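The paper bag deserves a better name than it has. Most people I know treat it as a thing to carry lunch home in and then flatten for recycling, and they keep their real faith for zippered totes with a logo on the side.

I packed groceries at Faltlow for two winters, and what I learned there is that a bag with a flat bottom does half the work for you. Stand it up, open it, and both your hands are free. A cloth tote slumps over the minute you let go, so you end up holding it open with one hand and feeding it cans with the other.
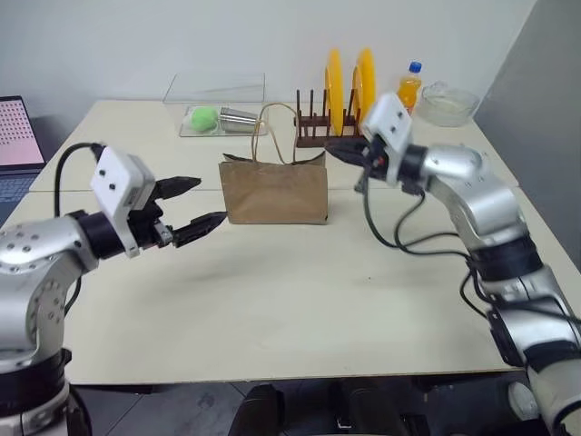

The handles are the usual complaint. Silviu Ciobanu, who worked the next register, wouldn't trust twisted paper with anything heavier than bread. I think he overfilled his bags. Put the jars in first, spread out, stop before the top, and a handle will last many trips. I have one from December that still goes to the store with me - creased all over, and it stands up fine.

Trulley sells a folding tote for people who want to be done with paper. I bought one. It holds more than I can comfortably lift, and I've gone back to the brown bags under the sink.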